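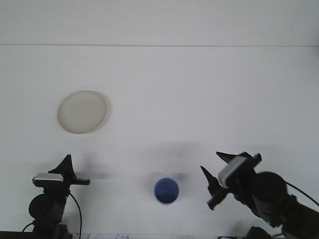 The advert said one lady owner, and Aisling Madigan had been reading adverts long enough to know that the lady was usually a man called Keith.

She drove out to Provthorpe anyway. It was a Friday and she had nothing on, and the car was a Zonari, which you didn't see any more, partly because they hadn't made many and partly because the ones they had made went brown from the sills up and were crushed before they were ten years old. This one was supposed to be red all over. The photographs had been taken in the rain. Everyone who sells a car with bad paint takes the photographs in the rain.

The house was at the end of a lane with grass down the middle. The woman who came to the door was seventy if she was a day and wore a boiler suit with the cuffs turned back.

"Rosalía Nieto," she said. "You are the one who asked about the chassis legs."

"I am."

"The others asked what was my lowest price."

Aisling said nothing to that. It was the sort of remark that makes a buyer feel clever, and feeling clever had once cost her 2,000 pounds and a gearbox.

The car was in a barn with its nose to the wall. She walked round it twice with her hands in her pockets. It was very low and rather narrow and had the daft round tail she had liked on the poster in her brother's bedroom. She got down on the concrete with a torch. She had brought a magnet in a sock, and she ran it along both sills and round the wheel arches, waiting for it to slide off. It stuck everywhere.

"Who did the welding?"

"Tollard, in the village. He is dead now."

"Have you got the bills?"

"He did not give bills."

Of course he didn't. Aisling had never yet met a car that had been welded by a living man with a printer.

"And the engine's the original?"

"The engine was rebuilt by Ó Néill."

"Is he dead too?"

"No," said Rosalía Nieto. "He went to Spain. It is the same for the paperwork."

She started it herself, without being asked, leaning in through the window and doing something patient with the choke. Aisling put the back of her hand flat on the bonnet before the key was turned, in case it had been warmed up for her. It was as cold as the barn. The engine caught on the second go, coughed out a bit of blue and then settled to a noise like someone sorting cutlery in another room. The blue cleared. She watched the exhaust for longer than was polite.

"Why are you selling?"

"I cannot get out of it. In, yes. I fall in. Then I have to sit there until somebody comes."

It was a good answer. Aisling had heard good answers before. She had heard about the baby on the way and the job in Dubai, and she had heard, from a man in a camel coat, about a bereavement that he later turned out to have had three times that year.

They went up the lane with Aisling driving. The steering was heavy and then, above walking pace, lovely. Second gear crunched unless you waited for it. At the top, where the road opened and ran along the ridge, Rosalía Nieto folded her hands in her lap and said, "Now you may be rude to it."

Aisling was rude to it for five miles. The tail moved once, on a damp bend, and came back when she asked. The temperature needle went up to the middle and stayed there, which meant either that all was well or that the needle was stuck, and she tapped the glass with her knuckle. The needle trembled and stayed where it was.

"You do not believe anything," said the old woman.

"I believe the magnet."

Back in the barn she switched off and listened to it tick. There would be something. In February there'd be a puddle under it, or a smell, and she would stand over it in her dressing gown thinking about Tollard.

"I'll give you what you're asking," she said, "less the tyres."

"What is wrong with the tyres?"

"They're 15 years old."

Rosalía Nieto bent down, slowly, one hand on the wing, and looked at the sidewall for a good while.

"So they are," she said. "You will have to help me up."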